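Grestilcombe Transit Notes
May

Thread on the bus-to-rail transfer at Dekker station, now that the new timetable has been running for a few weeks.

The 4 bus used to arrive at Dekker two minutes after the northbound train left. On paper the transfer was "timed." In practice you waited for the next train, and off-peak that meant most of half an hour.

The new timetable moves the bus earlier, so the scheduled gap is 10 minutes. Walking from the bus bay to platform 2 takes me four at a normal pace, including the stairs. With the elevator, add a couple more.

So there is slack now. The trouble is where the bus loses time, on Gonderis Street between the hospital stop and the bridge. One traffic signal there still runs the old cycle, and a bus that misses the green sits through a full red before it can turn left.

Signal priority was fitted on the bus side last year. The Fitard units on the dashboard send the request. The controller on the pole does not accept it, as the cabinet has not been upgraded.

Fares: a bus ticket is good on the train if you tap in at Dekker inside the transfer window. The window opens when you tap on the bus, so a long ride from the west end uses up a good part of it before you reach the station.

The reader at the south entrance is slow to wake up. Hold the card flat until the tone. If there is no tone, use the one by the ticket machine. A double tap there does not charge you twice.

Monday mornings are the worst case. School traffic and the hospital shift change land on the same stretch of Gonderis. I would take the earlier bus.

The stop list on the pole at the hospital is still the old one. The one in the shelter across the road is correct.
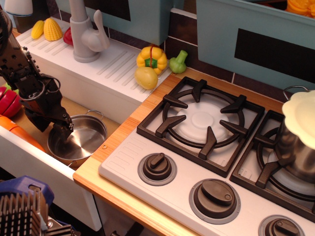
Evening service is a separate problem. After 9 the bus goes hourly and the train does not, so the southbound transfer works in one direction only. I will post the evening times next.

Comments

westend_rider: The left turn at the bridge has been like that for years. Same in the rain, only longer.

mk_transit: Does the transfer window cover the 4 if you come off the train first?

Reply from author: Yes, same window, starting from your train tap.

platform2: Elevator was out again this morning, so leave extra time.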